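Home | Kit | Sessions | Price list | Ask us

Wuta two-arm table, by the session

I look after bookings for the Wuta table at Mirnex, so this page is me telling you what you get (and what you don't!) before you send us a task list. People mostly come for kitchen work: pans, bowls, things held over other things. You bring the tasks, we record the examples, and you go home with files your model can learn from.

What's on the table

Brown paper, and blue tape to mark it off into cells. I'm very fond of the tape. You can write "bowl in the middle cell" on your task sheet and we all know what you mean, and when you want more variety you just name another cell. Both arms reach over the same table, so you can have one at the saucepan while the other has the glass bowl.

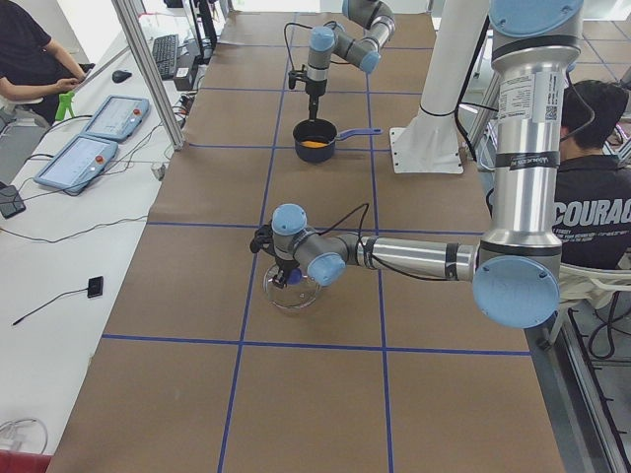 What a session includes

A session is 27 episodes of one task, and a full set is 400. Every episode comes with the joint positions for both arms, the video and a plain sentence saying what was asked for. We keep the failed tries too, in a folder of their own – do ask for them, they're lovely for training a success checker.

Swapping tools is fine and I'd encourage it. A spatula in the pan makes for a very different set of movements from a bare gripper in a bowl, and if you only ever record one utensil your model will get terribly attached to it. Allow three spare episodes after each swap so the operators can settle in.
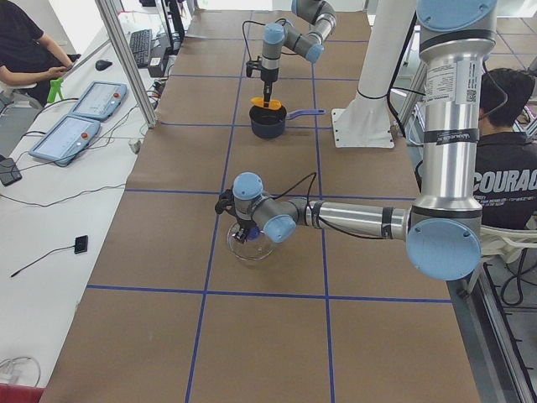
Kadri Liepiņa: We had the full set plus extras, 436 episodes in all, and the failed folder was the bit we used most. I'd like the tape layout as a drawing in the download, please.

Levente Balogh: Can you mix two tasks in one session?

Jolán Fekete: Seconding the drawing!

Contact the Mirnex bookings desk | © Mirnex | Back to top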